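Home Tickets Knowledge Base My Account Log Out

Ticket: spill marks on beige tabletop, break area
Opened by: Adjoa Dogbe
Picked up by: Thịnh Giáp
Status: Open

Adjoa Dogbe wrote:
Hi all! First off, I love this table, it's the best surface we've had in the building and everybody wants to sit at it. But we have a patch of brown stains on it now and I'd love to get them off before they settle in for good. I've left a folded towel next to them (the blue terry one with the frayed edging). What can I safely use? We've got Cilik spray and a tub of Zadance paste in the cupboard.
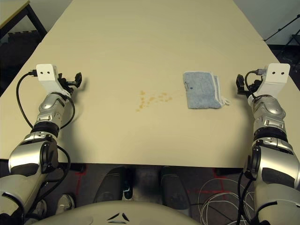

Tabletop with the brown spill stains and the folded blue towel.

Thịnh Giáp wrote:
Great, thanks for checking before scrubbing! Please leave the Zadance in the cupboard, it's a paste for sinks and it will dull a matte top. Start with plain warm water and 2 drops of dish soap on the towel. Lay it over the marks for 15 minutes, then wipe toward the middle so you don't spread anything. Could you also send a close-up of any spots that are still beaded up? It helps me guess what we're dealing with.

Adjoa Dogbe wrote:
Sure thing – attached. Look at the color on these! My bet is apple juice, Mirko says honey.

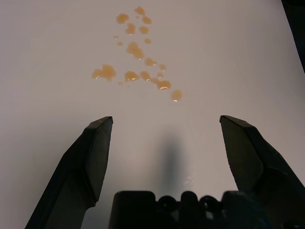 Close-up of the amber drops on the pale surface.

Thịnh Giáp wrote:
Lovely clear shot! I can't tell juice from honey by looking either, but both are sugar and both come up with warm water. For beads like those, blot first with a dry corner of the towel and press straight down – no rubbing until they're soaked up. Then do the soap step. If a brown ring is left after 2 rounds, reply here and I'll bring the Drastaline wipes over from the 7th floor.

Adjoa Dogbe wrote:
Perfect, dry corner first. I'll do it after lunch and report back!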